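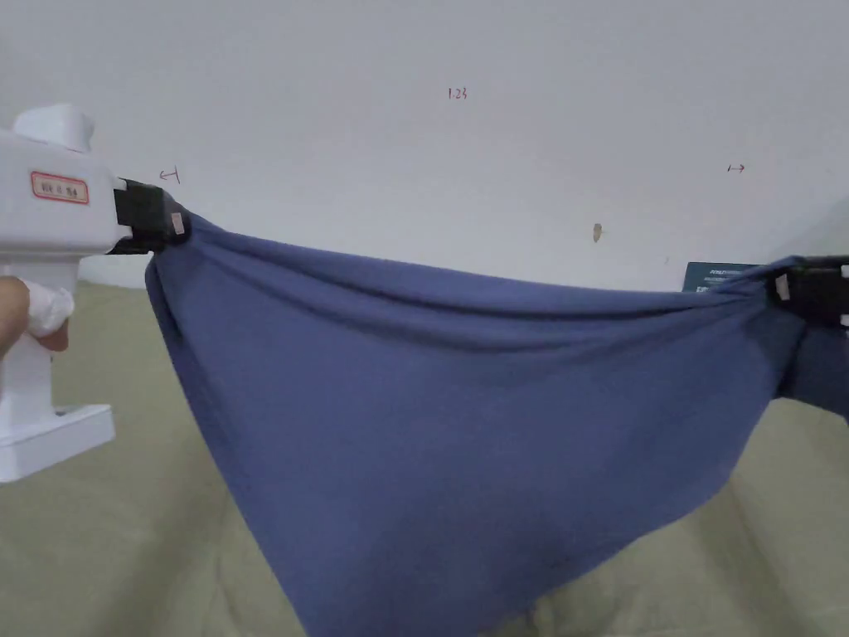
Colleen Lavoie
Member and part-time builder, Mustus Workshop

Osach, out on the bench

The blue cloth gets more attention than I do. People walk past the bench, see it hanging between two black jaws with the big sag in the middle, and want to know what we're making. Grippers! We're making grippers. The cloth is what we make them hold.

I've been meaning to put up a page for Osach for months and kept waiting until it looked finished. Euan Shearer told me it was never going to look finished, so I'm posting it the way it looks on a working night, with a hand on the handle, writing on the wall and all. The page went up June 26, 2024, and I'll keep adding to the bottom as we go.

If you've never been to our end of the building, we have one bench, a wall, a pegboard and a shelf that belongs to the pottery people and that we are slowly taking over. (Sorry, pottery people.)

What it is

Osach is a pair of grippers you hold in your hands. You do a chore with them, slowly, and the readings from the chore get saved so that an arm can have a try at it later. The arm is called Tóth and it lives on a different bench, under a bedsheet, waiting for a new elbow. So for now the grippers are the whole show.

I like building the hand-held half first. You find out in ten seconds if a jaw is too fat for the job, since your own wrist is doing the complaining. With Tóth it used to take me an entire evening of code to find out the same thing.

The chore we picked is folding. We could have picked blocks or cups, and Mackenzie Petrenko argued hard for cups, but I have three kids and a dryer and I know what I want a robot for.

The jaws

Two dark pads, closing flat on the fabric. I went through a lot of pads. The first ones were shiny and the cloth crept out of them while you stood there watching it go. Then I tried ridges, which held like anything and left little teeth marks on every towel we own. What we have now is a matte black pad, and it pinches a corner hard enough that you get those tight folds fanning out right past the clamp. I am so fond of those folds. When I see them I know I've got enough bite, and when the cloth comes out of the jaw smooth I know I'm about to drop it.

The blocky shape is my doing. Mackenzie drew a lovely slim one with a curved nose and I couldn't keep it from flexing – it would look closed at the tip and be wide open at the back. Blocky doesn't flex. We may go back to her drawing when I'm better at this.

The pale tags

Each jaw has a small pale tag on its outer face. They're easy to see against the black, and that's as much as I ask of them. I used to peel them off when I swapped jaws and stick them on again more or less straight. Euan caught me at it and now I do it with a square.

The housing

White, boxy, with a rounded cap on top. The cap went through a phase of being flat, and flat was fine until you set your coffee on it. Domed it is. There's a little label with a red border on the front face, and every housing gets one before it leaves the bench, even the ones we're going to take apart again on Saturday.

Under the housing it narrows down to a column and then there's the wide base at the bottom. I fought against the base for a long time. It's bulky! It makes the whole thing look like a desk lamp! But a gripper that can stand up by itself is a gripper that doesn't roll off the bench at nine at night, and I've picked up enough pieces off that concrete floor.

Inside there is one small motor, one board, one spring that I chose by feel out of an assortment box, and a run of wire that is longer than it should be. The screws came from Cloltance in a box of 1,000 when I'd meant to order a bag of 50. If you're in the workshop and need a short machine screw, come see me. Please. Bring a jar.

The handle

The part I'm least happy with. It's comfortable for five minutes and then the edge starts finding the same spot on your palm. Hélène McKinnon, whose hands are smaller than mine, says the reach is the trouble and the edge is fine. Mackenzie says both. I've got a new one sketched with the edge rolled over and the reach brought in a bit, and I'd love to have it done in July, when the workshop is quiet and I can hog the sander.

If you want to come try the current handle and tell me where it hurts, do! Left-handed people especially, as I've only had one so far and he was being polite.

The cloth

Soft, medium blue, feels like a T-shirt. We've used stiffer stuff and it's much easier, which is the reason I stopped using it. A stiff dish towel practically folds itself. Something soft and stretchy sags as soon as you pick it up by two corners, the middle drops into a big pouch, and you have to decide what to do about the pouch before you can do anything else. Pull the jaws apart and the top edge comes up nearly straight and the bottom still hangs wherever it likes.

Then there's the flap. If you grab a bit in from the corner you get a loose tail hanging out past the jaw, and the tail will fold itself under when you lay the cloth down, and you get a lump. I used to stop and start over every time I saw a tail. Euan talked me out of that. He said Tóth is going to grab things badly for its entire life and might as well see how a person deals with it. So tails are allowed now, and I've gotten pretty good at a sort of flick at the end that lays them flat. Mackenzie calls it the hotel maid. It works about as well with a pillowcase, and with a fitted sheet it does nothing whatsoever.

The wall and the surface under it

Plain white wall, muted green below. I've had people suggest we hang something nicer back there. No thank you, I like a dull wall. Blue reads well against it and I can see the outline of the cloth from across the room. There's a 1.23 written up on it in dark reddish ink and a little arrow out to each side, and I'd ask everyone who borrows the bench to leave those alone. A wet sponge is not a favor to me. Write your own notes on the pad, it's on a string by the vise.

Keeping count

We number our folds, one line each in the log, good or bad. As I write we're at 1,752. Of those, 288 are marked as drops, meaning the cloth left a jaw before the person wanted it to. Most of the drops are old and come from the shiny pads. I thought hard about throwing them out and starting the log clean. Hélène, who keeps the log much better than I would, said she'd quit if I did, so they stay, with a D next to them.

Nobody needs to do a hundred in a night, by the way. I did a big stretch once to get the number up and by the end I was folding like a person wading through mud, and you can tell in the readings. A dozen and a cup of tea is plenty.

Things I'd do differently

I'd make both grippers at the same time. I made the first one, loved it, fiddled with it for weeks, and then had to copy all of my own fiddling onto the second one from memory. They still don't close at quite the same speed. You stop noticing, and then you pick them up in the wrong hands and notice a lot.

I'd buy connectors that click. I'd label the wires at both ends. I'd put the board in last, after all the drilling.

I'd also have asked for help sooner. I spent most of a winter on a jaw that buzzed when it closed, and then Euan leaned over, pushed on the spring with a pencil and it quit buzzing. He still has the pencil and he brings it up.

What's on the list

New handle, see above. A shorter wire run. A second set of pads a little narrower than these, for collars and cuffs and all the fussy parts of a shirt. Mackenzie wants to do socks and I've said yes to socks, with the understanding that she's the one finding the pairs.

And then the elbow for Tóth. The bearing is here, the bracket isn't, and I've moved that bracket down my list so many times that I'm embarrassed to look at it. If anybody at Mustus has time on the mill, I'd trade you for it. I can pay in screws.

We're at the bench most Thursday evenings after seven. The side door sticks – push low, near the hinge side, and shut it behind you or the cat from next door gets in and goes straight for the cloth.

– Colleen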